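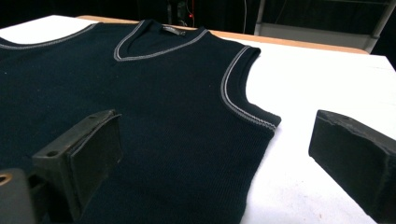

*Navy sweater vest with light gray trim at the V-neck. Layers like this are common on the Tidwood walk.*

**Tidwood lantern walk** is an evening outing held each May in the town of Tidwood, usually on a Thursday. Part hike, part late supper. Walkers carry paper lanterns up the old quarry path, eat at the top, come down in the dark. Open to anyone, no ticket needed.

## History

Started by Marjorie Sedgwick, a school cook, who took a group of neighbors up the hill with soup in milk cans. First walk had 13 people. Grew slowly, then fast once the Devlow bus began stopping at the quarry gate. Numbers are now capped at 400. The path was widened on the east side after a muddy year when the lower steps gave way and the walk had to turn back half way.

Kjell Solheim drew the route map still handed out at the gate. Older copies show the path going past the pump house, this section is closed.

## Route

Begins at the quarry gate, follows the stone wall, then climbs through birch woods to Backlund meadow. 60 minutes at an easy pace, longer with small kids. Last stretch is steep and has a rope rail. The walk down uses the cart road, wider and less slippery. There is a water tap at the gate and none further up.

## Food

Most groups bring there own. Typical: barley soup, rye rolls, hard boiled eggs, cold dumplings, rhubarb cake. Stalls at the meadow sell tea and fried bread until 10 p.m. Mahnaz Asadi's herb flatbread, sold from the stall nearest the wall, is mentioned in nearly every write-up of the event. No grills or open fires alowed on the meadow.

## Clothing and gear

Evenings are mild at the gate, windy at the top. Regulars wear a shirt and a knit layer, with a rain jacket in the bag. Shoes with grip. Blanket or sit pad, as the grass is damp after sunset. Lanterns take a battery light only; candles were dropped after a small grass fire.

## Related events

- **Jaltden supper walk**: fall version, flat route along the canal, shorter
- **Devlow morning climb**: same hill from the other side, starts at sunrise, breakfast at the top

## See also

- Night hiking
- Paper lantern
- Picnic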